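Trilisura pick package - trial notebook
September, second entry. Bench cell, Mereck workshop.

Carrying on from the install notes. The package came up on our arm this morning after a second go at the network settings. The quick start guide says 18 minutes from box to first pick. It took me most of a morning, and I've done this sort of thing before. Part of that was our own firewall, so I'll only charge them half of it.

What Trilisura are selling, for anyone opening the book at this page: software that sits on top of an arm and gripper you already own, a board with printed markers to calibrate against, and a yearly licence. The brochure calls it "part agnostic". I would like that phrase defined before we pay for it. The trial runs until the end of the month and then the thing locks itself.

Calibration first. Board down on the mat, markers facing up, run the routine. It wanted 3 passes and complained about the first one without saying why. The log file has an error code that isn't in the manual. Second and third passes went through. The reported error was tiny and the software put a green tick beside it, but it's the software marking its own homework, so I want to check it with a pointer and a steel rule before I believe any of it.

Parts are Brikix bricks, the small mixed sizes. They're cheap, the sizes are consistent, and the colours make it easy to write down which one went wrong. The sales demo used identical cubes with plenty of room between them. Ours are laid out in a loose row in front of the board, different shapes, one of them at a bit of an angle. Hardly a torture test.

Slow speed, gripper vertical, fingers brought down over the white one.
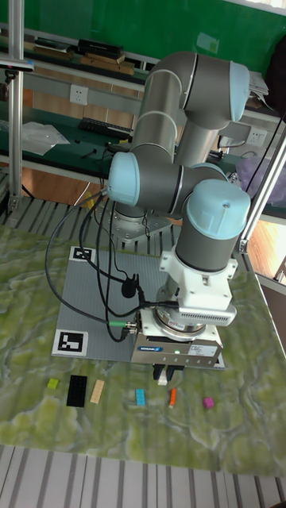 Crenshaw had the same package on loan over winter and their view, passed along by email, is that the flat plates are where it falls over. Small bricks were fine for them, tall bricks were fine, but anything low and wide made the planner dither and then pick a grip that was never going to hold. They also said support was quick to answer and slow to fix. They sent it back.

I'd rather find that out for myself, but it's a fair warning and I've moved the plates up the list. The black one and the beige one get their own run.

Things I don't like so far:

The approach height is set once for the whole job. You can't give one part a different clearance without making a second job and chaining them, and chaining is in the dearer licence.

The fingers come down close to whatever is sitting next to the target. There's a neighbour clearance setting, but it's a slider from "relaxed" to "tight" with no units on it. I asked what tight means in millimetres and was sent a link to a video.

Cables. Their guide has one drawing of cable routing and it's for a different arm. We've got loops hanging off ours across the board, and that needs sorting before anyone turns the speed up. Our problem, not theirs, although for the price of the install service I would expect somebody to think about it. Also want to know if a cable over a marker at the wrong moment gives a bad calibration or a refused one. A refused one I can live with.

Things I do like, to be fair: the stop and resume works the way you'd want. You can halt it above a part, nudge the target on screen and carry on without homing. The job files are plain text. I opened one and could follow it.

Money. The licence is $1,776 a year for one arm, before the dearer tier. The pick routine we wrote ourselves costs us nothing except that only two of us understand it. That's the real comparison and the brochure doesn't help with it.

After lunch I went back to the middle of the row, where the bricks are closer in size and the finger clearance matters more. Left the plates alone for now.

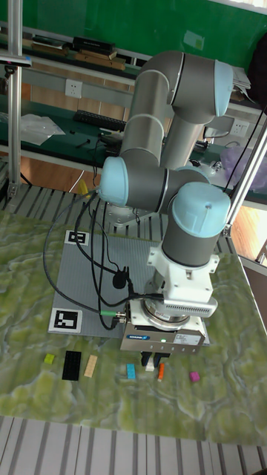
Gripper above the row, white brick under the fingers, neighbour clearance set to tight.

Plan from here is some 200 picks at the default settings, nothing tuned, every miss written down with the colour and where the brick was. Then the same again with our own routine, same bricks, same mat. If the two come out close I can't see the argument for paying.

Still to do:
- check calibration with the pointer
- tie up the cables
- ask Trilisura for the error code list, again
- plates run
- find out what happens to our job files when the trial locks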